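Folding task, club notes, part 2: picking from the stack

Place the folded cloths in one pile on the bed, long side at an angle to the edge. Open the jaws fully, approach from the folded side and stop before touching the top layer. 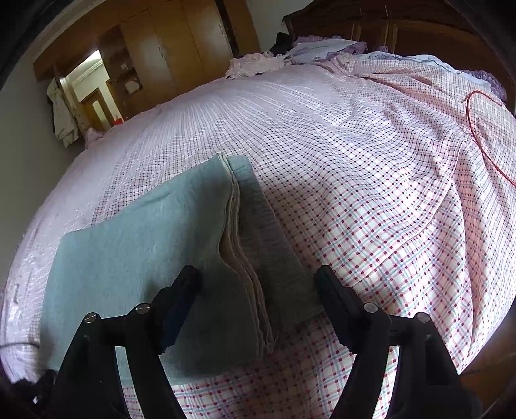

Kibet Masanja asks whether the approach can be made from the open side. It can, but the layers tend to separate and the Honunton entry rules score that as a failed pick.

Close slowly, lift clear of the pile and hold for four seconds. Log each attempt in Uvix. The club needs 300 by January.

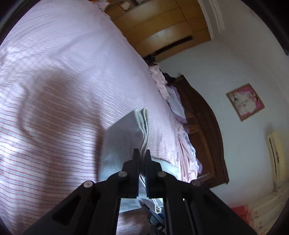
Atieno Lyimo adds that at Ulimis they wipe the jaw tips after every six picks, as lint reduces the grip.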